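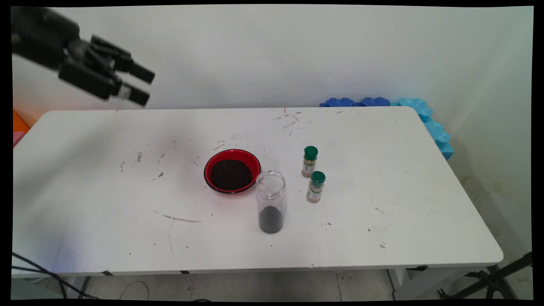
Hsiu-ying Wei
Product lead, Gimomby motion and perception tools

Gimomby 3 — planning and perception for tabletop arms

So I've been asked to write the product page myself this time, which means you get it in my words and with my opinions left in. Gimomby is the software we make at Karkthorpe for people who have an arm, a two-finger gripper and a table, and who want the arm to handle ordinary stuff. Bowls, jars, bottles, things with loose material in them. It runs on one Linux machine next to the robot and it doesn't care much whose arm you bought.

Version 3 is the one where I finally like the pouring and scooping side. Red bowl heaped with dark granules, clear jar in front with a layer of the same stuff in the bottom, two little spice bottles off to the right: that is the kind of table I have in my head when I say "ordinary." Every one of those things used to be a headache for some piece of our code.

What's in the box (there is no box, it's a download)

Scene. Takes a fixed camera and gives you objects with poses, plus a confidence for each one. The big change is clear containers. Older versions would look straight through a see-through jar and report whatever was behind it, so the planner would happily route the gripper through the wall of it. Scene 3 fits the rim and the shadow as well as the body, and it keeps the jar on the map even when the depth reading underneath is garbage. It also keeps the contents as a separate thing with its own fill level, so you can write "stop at one third" and mean it.

Planner. Same core as before, a lot quicker to replan. You set a standoff height for each object and the arm holds above the table until Scene has settled on where everything is. I like a generous standoff! My colleague Tsz-kin Kan likes a tiny one, and he wrote the default, so if your arm seems a bit brave on the first day go and raise it. The setting is called hover_min and it's in the workcell file.

Grip. Width and force profiles for two-finger hands. You can tag an object as rim, body or cap, and it picks the approach to match. Small bottles with caps come ready tagged. Shallow bowls you'll probably want to tune yourself — the rim profile is a compromise and I'd be fibbing if I said it suited every bowl.

Khúc. This is the replay tool, and the piece I'd keep if you made me throw out the rest. It lines up camera video, joint data and planner decisions on one timeline. Drag to the moment you care about and you see what the planner believed right then. It holds 600 seconds per session before it starts a new file, and you can change that.

Things people ask me

Does my table have to be clean? No. Smudges, specks and stray grains are fine. Scene has a minimum object size and anything under it gets treated as surface. If you really do need to pick up tiny things, turn the minimum down and expect to spend an afternoon sorting real objects from scuffs.

Can I use two cameras? Yes, up to four, but start with one fixed one. Calibrate it, then leave the stand alone. (If you kick the stand, calibrate again. There's a check that warns you, and it's on by default.)

Does it do liquids? Not in this version. Granular and powder only. We have liquids working on one machine in the office and I'm not going to sell you that.

Do I have to write code? A little Python. The pouring example is 50 lines, including comments, and most people begin by copying it and changing the object names.

What about simulation? Fulgate, our simulator, comes with every license now. Its grains are slower than I'd like, so we cap a bowl at 300 particles unless you tell it otherwise. Good enough for checking reach and collisions, not so good for guessing how a heap will slump.

What you need

A six- or seven-axis arm with a position or velocity interface
A two-finger gripper with width feedback
One depth camera on a fixed mount
Ubuntu 20.04, 16 GB of memory, and a graphics card from the last few years

Upgrading from 2

Your workcell files will load. Your grip profiles will load too, with a warning for each one that used the old force units, so please read those before you run anything near glass. Khúc can open version 2 recordings but the planner track will be blank.

Trial licenses run the full thing, all four parts, on one arm. Ask for one through the contact form, tell us which arm and gripper you have, and Tsz-kin or I will write back with the right driver.

Page updated September 28, 2021. Next release planned for November.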